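# Drendex Judicial Vacancy Tracker

The Drendex Judicial Vacancy Tracker is a subscription reference service for law libraries, newsrooms and bar associations that follow appointments to state appellate courts. It records each vacancy from the day a judge gives notice to the day a successor takes the oath.

## Coverage

The service holds 800 nominee files. Each file contains the candidate's prior posts, published opinions, questionnaire answers and confirmation votes. Entries are prepared under the direction of Buppha Chareonsuk, managing editor, and are checked against court and legislative records before release.

Subscribers may search by court, appointing governor, retirement date or stage of review. Contested hearings are indexed by witness – transcripts are linked where the legislature publishes them.

## Editions

- **Trimurari** – single-reader access, with a daily email notice at 9 a.m.
- **Aydoğan** – access for up to 20 readers, with saved searches and export to spreadsheet.
- **Wevov** – unlimited access within one institution, including the archive of closed vacancies.

## Changes in the November Release

Acting and temporary appointments now appear on a separate line from permanent seats. Courts that use a nominating commission show the full list of names sent to the governor, where that list is public.

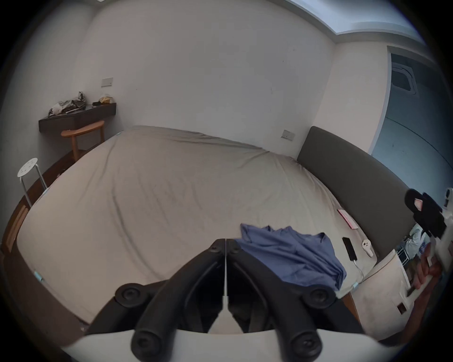
## Terms of Subscription

Subscriptions run for one year and renew on written notice. Requests to correct an entry are answered within 21 days. Institutions may change editions at renewal, and saved searches are carried over to the new account.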